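214 shares | 37 comments

The slow pleasure of a fraud trial

Courtroom six in Stonton has terrible chairs and a heater that ticks, and I spent most of February there. I loved it. I had gone to see one morning of the Semeniuk matter, a cheque fraud case that had barely rated a paragraph in the papers, and I kept going back until the verdict.

The bones of it are simple enough. Skela, a small supplier of restaurant fittings, was paying invoices to an outfit called Stustia for deliveries that never arrived. The Crown said there were 163 of them over four years, every one kept small enough to slip past a second signature. The company's former bookkeeper was charged with fraud and with using false documents. She pleaded not guilty to both. 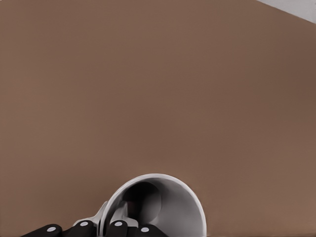 Keith Fothergill told me over a vending machine coffee that the first week of any fraud trial is for bank statements, and that anyone who survives it will be rewarded. He was right on both counts! The statements went up on the screen line by line, and by the third afternoon I found I could read them. There was a payment of $475, then another of $475, then one for $300, and I was leaning forward in that awful chair as though somebody had walked in with a knife.

What makes it work is the cross-examination. Brenda Crabtree, for the defence, has a way of asking very short questions and then looking down at her notes, so the witness has to fill the quiet. She got the owner to concede that he'd shared his password with half the office. It took her less than ten minutes, and I wrote "wow" in my notebook, which I'm told is not shorthand. 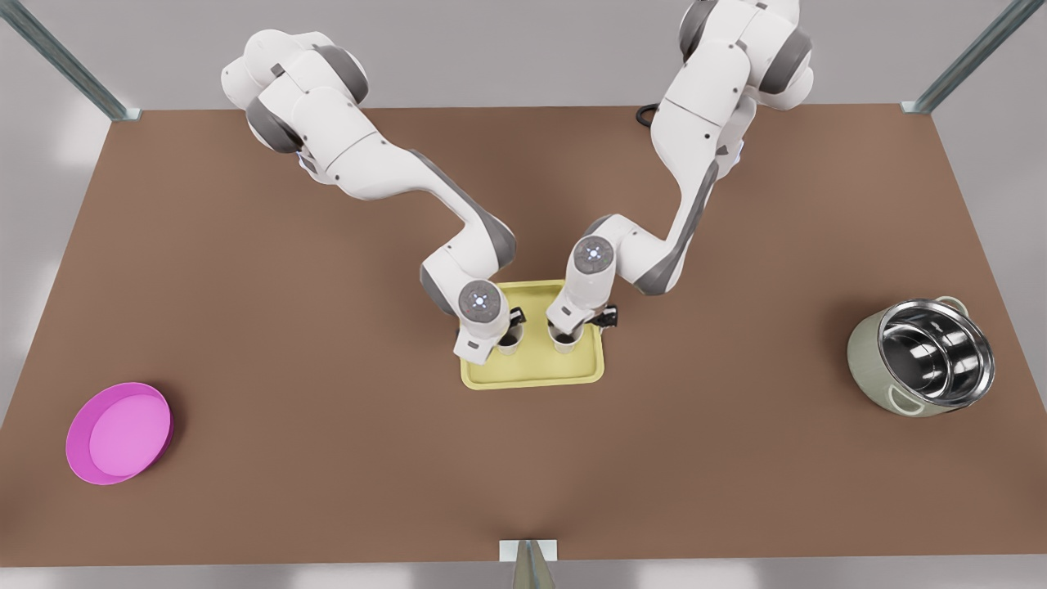

The password was neither here nor there, in Svitlana Boiko's view; she'd sat through the same evidence two rows behind me and thought the handwriting on the deposit slips had settled everything by lunch. We argued about it all the way down the courthouse steps and halfway to the tram. I still think the defence had a good day. She still thinks I'm a soft touch.

The jury went out at 11 in the morning and came back at ten to four. Guilty on the fraud, not guilty on the false documents, which surprised just about everyone in the gallery (me included, and I'd been so sure I had it worked out).

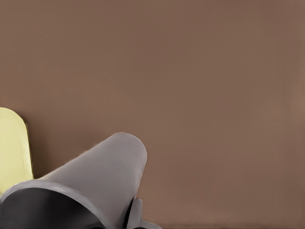
Sentencing was a quieter business. The judge spoke for most of an hour, and it was some of the clearest plain English I've heard from anyone in a position of authority. She went through the loss to the company, the two staff who'd had their hours cut, the bookkeeper's clean record and her sick father, and gave each its proper weight before she arrived at a number. Two and a half years.

If you've never sat in on a trial, please go. Most criminal courts are open to the public, it costs nothing, and the registry will usually tell you what's listed if you ring the afternoon before. Turn your phone off, bow if everyone else is bowing, and bring a cushion. I'm back in courtroom six next month for a forged will.

37 comments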